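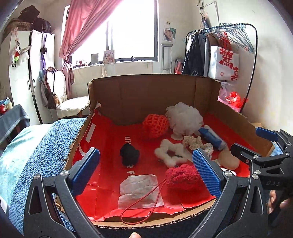

没有高速破壁机，能不能打出顺滑的腰果奶油？

能，腰果提前泡一夜，用 Latico 这种小料理杯就够了，只是要多打两轮，中间停下来刮刮壁。

我这台是三月买的，375 块，配了2个杯子，大的打坚果酱，小的磨香料。先说喜欢的地方：真的省地方！我家厨房台面窄得可怜，它往咖啡罐旁边一塞就行。泡软的腰果加椰枣、柠檬汁、一点点水，打出来抹在无麸质香蕉蛋糕上，我婆婆吃了两块才问我里面是不是放了奶油奶酪（没有，哈哈）。

不太满意的是声音，早上七点开机全家都醒。还有杯底那圈密封胶，椰枣泥特别爱往里钻，我现在都拿旧牙刷刷。干腰果直接打也试过，颗粒感很重，机器还发烫，别学我。

之前用过朋友的 Wirar，马力大，打出来确实更细，但杯子太大，做一人份的酱全糊在壁上，刮半天刮不干净。要是你一次做一大家子的量，那还是买它吧。

做法我是照 Savvas Raptis 的纯素酱料食谱改的，他用枫糖浆，我换成椰枣，甜味更厚一点，颜色会深些。冷藏放三天没问题，再久会出水，搅一搅还能吃，拿来拌意面也行。

小杯磨肉桂和亚麻籽倒是挺好用，十几秒就成粉了，磨完记得晾一会儿再开盖，不然扑一脸。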